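Ticket: Bedroom tidy run stalls at the bed, arms up, no error given
Product: Della (home helper, two arms), running in Korkach
Opened: 4 Jan 2026
Status: Open, workaround in place
Priority: Normal (I'd put it higher but I don't pay for the tier where you get to choose)

Hello again! I've been poking at this over the holidays and I think I've got enough now to make a proper ticket of it, so apologies in advance for the length. The short version is that Della gets to the side of the bed, puts both arms up in the ready pose, and then sits there until the run times out at 900 seconds. No error, no warning, nothing in the event list except "approach complete". Then the timeout.

Bit of background for whoever picks this up. I don't own a Della in the flesh. I've got the Korkach home licence and I run everything in simulation, and the idea is that if I can get a decent week of chores out of it in the simulator then I'll think about renting the real one for a month. My other half has described this as a very slow way of not making the bed. I've been at it since July, on and off, mostly evenings.

The chore list I'm testing is dull on purpose. Pick things up off the floor, put the books back, wipe the low surfaces, straighten the bedding. I'm not asking it to iron. The question I want answered is whether one of these can be left alone in a flat and come out ahead, meaning less work for me than if I'd done it myself, and so far the floor and the books are close to a yes. The bed is a flat no.

What I expected

Robot drives up to the bed, stops with a bit of clearance, tilts the head down, finds the edge of the cover, and starts the pull. That's how it goes in the demo flat you ship with the licence, and it's lovely to watch, I've shown it to everyone who's come round.

What I get

Robot drives up, stops far too close, arms go up, head goes down, and that's your lot. The grippers never move towards the bed. On most runs the view from the head camera has gone wonky by this point as well, tipped right over to one side, as if the whole room had been picked up by a corner. I wondered at first whether the robot had fallen over, but the base pose in the log says it's level, to within a whisker.

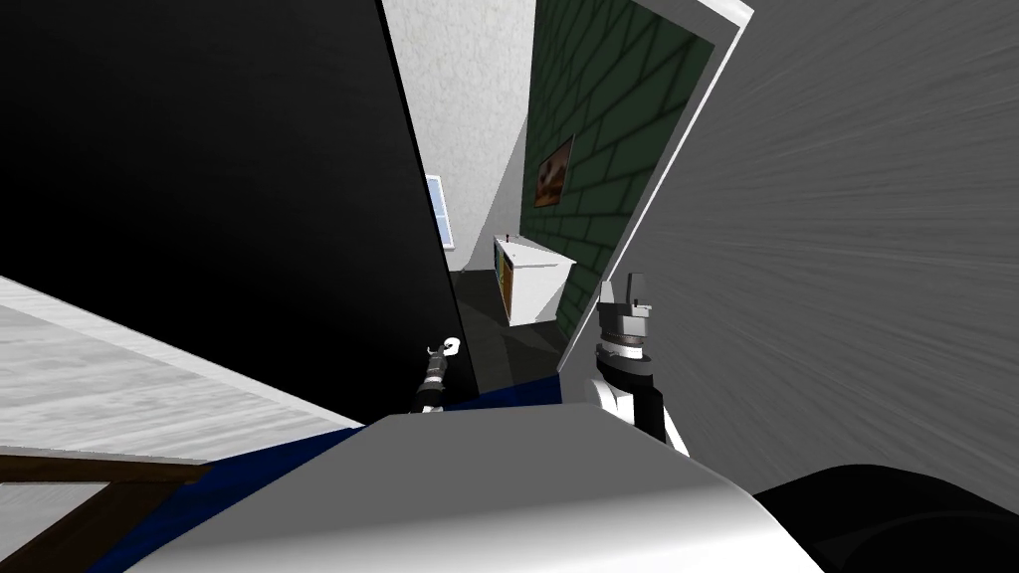
I've gone round and round on whether the tilt is the cause or just something that happens along the way. My hunch is that it's the cause. If the planner thinks the bed is on a slope then it can't find a flat surface to reach for, so it waits for a better look, and it never gets a better look since nothing is moving. That would explain the silence in the log too. It isn't failing as far as it's concerned, it's just waiting politely.

Things I've tried so far, in the order I tried them

1. Restarted everything. I know, I know. Did it anyway, no change.

2. Cleared the map and let it learn the flat from scratch. This took most of an evening and made the book job slightly worse, though I've got that back now. No change at the bed.

3. Moved the start point to the far end of the passage so it comes at the bed from a longer way off. This helped a tiny bit, in that the tilt came on later. It still stopped in the same place with its arms up.

4. Swapped the bedroom for the one in your demo flat, keeping my own chore list. Worked first time! So the list is fine and the robot is fine, and it's something to do with my room or how it gets into it.

5. Put my own room back but swapped the bed for the demo bed. Stalled. So it isn't the bed either, which surprised me, I'd have put money on the bed.

6. Turned off the Primavari hand pack and went back to the standard grippers. Stalled in just the same way. I've put the Primavari ones back on as they're much better with the books.

7. Set the approach distance by hand instead of leaving it on auto. This is the workaround, see further down.

8. Left it running overnight with the timeout switched off, to see if it would ever sort itself out. It did not. I came down in the morning and it was exactly where I'd left it, which I found a bit sad.

Update, later the same day

I've had a reply from support (thank you, that was quick for a weekend) asking me three things, so I'll answer them here to keep it all in one place.

Is the room imported or built? Imported. I did it with Hoarau, from a phone scan, then tidied it up by hand. I had to rebuild a couple of the walls as they came out like melted candles. I'm happy to send the file over, it's not a big one.

Does the tilt happen if nobody gives it a chore? No. I can drive it round the bedroom by hand all day and the view stays upright. It only goes over once a chore has started and the arms come up. I hadn't thought to check that, so it was a good question.

How often does it happen? I went back through the run history to get you a real number. I've got 168 runs with the bed job in them and it finished properly in 2. I've looked at both of those and can't see what was different. Same room, same list, same settings. If there's something in the full logs that isn't shown in the home version then please do have a look, you've got my permission to pull whatever you like.

Update after a second look

I think I've got closer. I switched on the layer that shows the solid shapes the robot believes in, as opposed to the pretty version of the room, and there's a mismatch. The floor in the bedroom isn't one floor. Where I joined the rebuilt walls to the scan, Hoarau has left a very thin sliver of ground that leans, and it runs right across the spot where the robot likes to park. You'd never see it in the normal view. The wheels don't care as the base is held level by the simulator, but I reckon the head is taking its idea of "down" from whatever patch of ground is underneath, and when the arms go up it refreshes that and picks the leaning bit.

I can't prove this. I tried deleting the sliver and the whole floor went with it, and Della dropped clean out of the bottom of the flat and kept falling until I shut the window. So I've put it back for now.

Workaround for anybody else with this

Go into the chore settings, find approach distance, take it off auto and push it out to the longest it'll let you have. The robot then parks short of the bad patch and the view stays the right way up. It has to lean to reach the cover and it makes a pretty poor job of the far side, but it does make a start, and I've had it finish several times since. You'll also want to slow the arms down or it yanks.

I should say the result looks like a bed made by a teenager who's been told they can't go out until it's done. The near side is fine. The far side is best not talked about. I'd still have to go round and fix it, so by my own rule (less work than doing it myself) it doesn't count, and the bed stays in the "no" column.

What I'd like

A fix for the head picking up the wrong "down", if that's what it is. If it turns out to be my import then fair enough, but could the checker please shout about it? I ran the room checker before I started and it gave me a clean pass with a green tick and everything.

And could the robot please say something when it's stuck. I'd take anything. A line in the log saying "can't find a flat surface" would have saved me most of Christmas. If I'm going to leave one of these on its own in a real flat one day, I need it to tell me it has given up, and I'd much sooner get a message at work than come home to find it standing by the bed with its arms in the air.

While I'm here, and I know it should be its own ticket, the wipe job does the same bit of the low cabinet over and over and calls it finished. I'll write that up separately once I've got a few more runs of it.

Files attached: run log from the last stalled run, run log from one of the good ones, my chore list, the room as exported from Hoarau. Shout if the room won't open, I had to zip it twice to get it past the upload limit.

Support note: room file received and opens fine. Passed to the simulation team along with both logs. Leaving open.

Customer reply: brilliant, thanks. I'll hold off touching the floor until I hear from you.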